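Skorness notebook, June, slipper task, second page

Started at 9:40 with the two hand-held grippers and got through 50 demos before lunch, which is a personal best for this bench! The new tracking settings from Onov hold on to the marker cubes so much better — only 19 takes thrown out in the whole of last month's set, and I expect fewer this time.

Round table setup, left and right grippers both live:
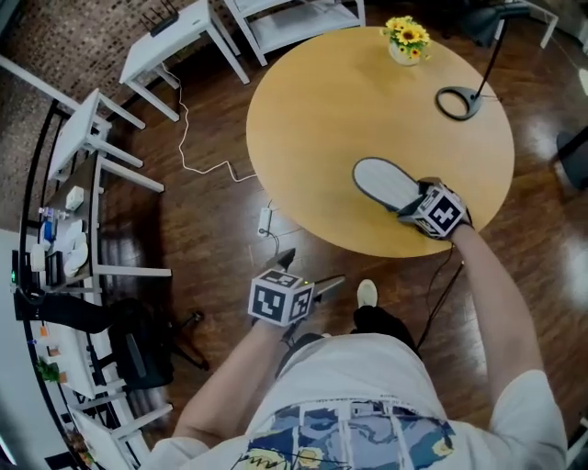
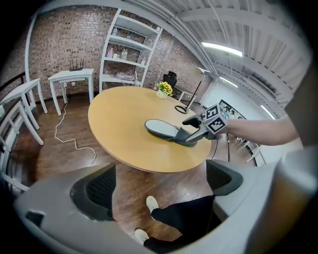 Things I want to keep: approach slowly, close, then pause for a beat before lifting. The policy trained on the first 40 demos loves that pause. Without it the replay on the Gilley arm closes early and pushes the slipper away.

Cables still need thought. I keep having to step over the right one when I change sides. Try clipping it to the belt?

Next: 20 more with the slipper turned around, then pairs. Really curious what two hands will do with a pair. Copy everything to the Bošković drive before retraining tonight, and recheck the left gripper's zero.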